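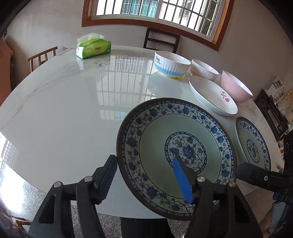
I've been helping people fill out immigration paperwork in Griston for 9 years, and I want to make a case for the most unglamorous idea in the whole field: let towns pick some of their own newcomers.

I mean local sponsorship, the kind where a town or a county says, we have jobs, we have houses, we have a school with empty desks, and here are the people we'd like to invite. The national system still does the security checks and the medical exams. It still has the last word. But the first word comes from the place where the person is going to live, and I love that!

Most of the systems I deal with work the other way around. You earn points for your age, your degree, your test scores and your years on the job, and the total decides whether you hear back. Points are fair in a certain way, and I won't pretend otherwise. A stranger reading your file can't play favorites if all he has is a number. But a number has no idea that Cosasside has been short of diesel mechanics for as long as I've lived near it, or that the dental office there books cleanings into November because it can't find a hygienist. A mechanic with middling test scores sits near the bottom of the national list while the town that would throw him a parade goes without.

Our regional pilot has brought in 383 people so far, counting spouses and kids. I know that's tiny. You could seat them all in the high school gym and have bleachers left over. Go and spend an afternoon in Cosasside, though, and tell me it's tiny there. The bakery opens at six again. The second-grade class got split in two (the parents were thrilled, the teacher even more so). There's a cricket game on the soccer field most weekends in summer, and I have finally learned what an over is.

People raise the same worry every time I talk about this, and it's a good one. What stops somebody from taking the local invitation and leaving for a big city a month later? Legally, not much, and I think that's right. Once you have permanent status you should be able to live where you want, same as your neighbors. But people stay where they have a decent job and someone to call when the car won't start. Huet figured this out early. Every family that arrives there gets matched with a household that has agreed to be bothered -- rides, forms, which snow boots to buy -- and of the first 7 families, all but one are still in town. The one that left went to be near a grandmother, and good for them.

The other worry is abuse by employers, and here I'd like the rules to be a lot tougher. An invitation tied to a single boss gives that boss far too much power. Tie it to the town instead. If the job goes bad, the worker should be able to walk across the street to another one and keep the application alive, with no new fees and no going back to the start of the line. Kuva already does it this way, and its employers still sign up.

What would I change tomorrow if I could? Processing time, first of all. An employer can hold a job open for 3 months if she really wants the person. She can't hold it for two years, and nobody should ask her to. After that I'd make the number of places per town public and fixed well ahead, so that landlords and school principals can plan. And I'd let small towns share a single office for the paperwork, which would save every one of them money and would probably put my own little practice out of business. I'd cope.

I keep hearing that immigration is too heated a subject for local government to touch. Come sit in on a town meeting where the question is whether the clinic stays open on evenings. The room gets practical very fast. People I have disagreed with on nearly everything else have stood up and asked how many nurses we can invite, and how soon they can get here.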